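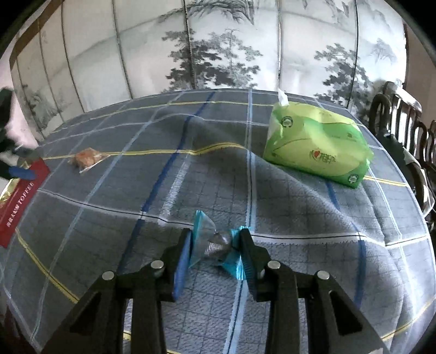
Unit 4: Moisture and Shelf Life in Packaged Foods

Water activity (aw) is the ratio of the vapor pressure of water in a food to that of pure water at the same temperature. It predicts spoilage better than total moisture content does. Most bacteria stop growing below 0.90 and most molds below 0.80.

4.1 Hard sugar products
Boiled sugar is a glass. It takes up water from humid air, the surface turns sticky, and the sugar may crystallize (graining). The wrapper is the main barrier. A twist closure is not airtight, so an outer bag is normally used as well.

4.2 Mixed assortments
Items with different aw exchange water through the shared air space until they reach equilibrium. Dry items soften and moist items harden. Wrapping each item separately slows the exchange. 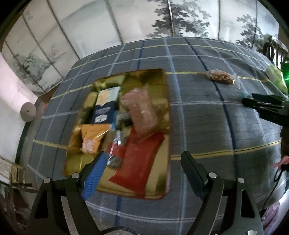 4.3 Lab preparation
Read the Otwood handout before Thursday. Set the chamber to 80% relative humidity. Weigh each sample every 15 minutes and record the mass in grams. Plot mass gain against time.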